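Cable day, again

Ok quick one because I have to be out the door by 4 and I still haven't eaten.

So the arm in the living room cell (the one we call Plillow, don't ask, Þröstur named it tired and it stuck) has been dropping its gripper connection. Just for a blink. You get the fault, you clear it, it's fine, you walk off feeling clever, it does it again. Been going on since the start of December. I blamed the software first. Then the power supply. Then the software again, with more swearing.

It's the cable. It's always the cable. I've written that on this blog before and I still spent an evening reading logs.

What made me finally look was a pattern in the error times. Fault 596 in the log, every time, and every time the wrist was turned most of the way round to reach something low. Never when it was parked. Never on the slow moves up high. Stuff that only breaks in one pose is a cable until proven otherwise, put that on my gravestone. 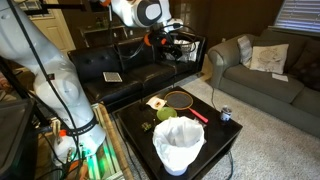

Routing is the whole job on an arm like this. Ours goes outside, link to link, all the way down, and every joint wants a bit of spare or it'll take it from the connector. Too much spare and it swings and catches on things. Up at the wrist is the worst part, all those black cables bunched right above the fingers, and that bunch has to twist every time the last joint turns. I'd left it too tight last time I redid the straps. My fault, no one elses. And look at the coffee table in front of it, racket, bowl, the can, everything sitting low, so the wrist spends its whole life down there reaching, bending that same short stretch of wire.

Anyway. What I did, in order, mostly so I can find it next time:

Parked the arm high and powered it down. Stop button in, and the plug out too, I don't trust just the button when my face is next to a joint.

Cut the straps from the wrist back to the elbow. Left the lower ones alone, they were fine and I'm lazy.

Wiggled each cable by hand near the connector with the meter on it, beeper on. First one fine. Second one fine. Third one, beep beep nothing beep. There you are you little rat.

The break was inside the jacket, right where it leaves the plug. Nothing to see from outside, not even a crease. I only found it by bending.

Swapped in the spare. The spare was longer then the old one, which is annoying but also kind of the fix. I put the extra into one soft loop before the wrist and strapped it with the hook and loop stuff. NOT zip ties. Zip ties are how I got here. You pull them snug, they look so neat, and the edge chews on the jacket for weeks.

Then turned the wrist by hand to both ends of its travel, slow, watching the loop. It rubbed on the housing one way. Moved the strap down a finger width. Tried again, clear both ways.

Power on, home, and then the boring bit. Three runs of the low reach program at quarter speed, three at half, three at full, me standing there with my hand over the stop like an idiot. No fault. Left it looping while I made coffee and still no fault when I came back.

Not calling it fixed until it's done a week. But I'm calling it better.

Other bits while I was in there:

Base bolts. Checked all of them, one took maybe an eighth of a turn. Marked them with paint pen so I can see if they move.

Fingers. Wiped the pads with alcohol. The pads get slick and then the grip goes weird and everybody thinks it's the force setting. Don't touch the force setting. Clean the pads.

Camera check, reran the calibration since I'd had my hands all over the wrist. It had drifted a little, not enough to matter for picking up a bowl, enough to matter for something flat. Saved the new one, kept the old one in the same folder with OLD on the end.

Connector screws. Two were only finger tight. That was me as well probably.

Þröstur asked in the chat if we should just buy the proper cable sleeve for the whole arm and yeah, probably. I looked at the Thorlacius one and it's nice, has a swivel bit at the wrist end, but it's stiff and I'm not sure it'd let the last joint go all the way round. If anybody runs one on an arm this size tell me how it goes. Adon makes a softer one that zips open. Cheaper too. Might try that first, at least I could get a cable out without peeling the entire thing off.

Need to order two more spares, I used the last one today. Writing it here so I see it. ORDER THE SPARES.

Next post is supposed to be the Diren controller swap, which I keep putting off. Ok it's ten to. Going.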